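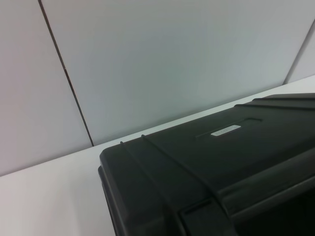 Magdy reckons I should give up on the tomatoes and just buy them from the shop like a normal person. He left that under the last post and he's probably right. It was a rotten summer for them. Split skins, fruit fly, then the heat in that last week finished off the Dreddale vines, the ones I'd been skiting about since spring.

Anyway. Pulled the lot out before work. Didn't even have breakfast. Whole bed is bare now and the soil is that grey dusty stuff that water just rolls off, so it's getting two bags of cow manure and a good soak before anything else goes near it. Compost too if mine's ready. It's not ready. Never is.

Callum gave me a paper bag of broad beans he saved from last year, easily 20 in there, more than I've got room for. Colour's a bit off on some but I'll chuck them in and see. Garlic is going along the fence. Was going to order the purple one from Cherkaoui but they'd sold out by the time I got my act together, so supermarket garlic it is, dont tell my sister.
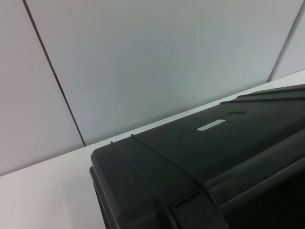 When do the beans go in? Any time now the nights have cooled off, and I'd want them all in the ground before May.

Other stuff. Silverbeet is fine, silverbeet is always fine. Something is eating the parsley and I haven't caught it at it. Went out with the torch after dinner, found one snail on the wrong side of the path looking innocent. Lemon tree has gall wasp agian, need to get the secateurs sharpened first though, they're chewing more than cutting.

Houda, I've still got your good fork. Will drop it round on the weekend, probably with silverbeet.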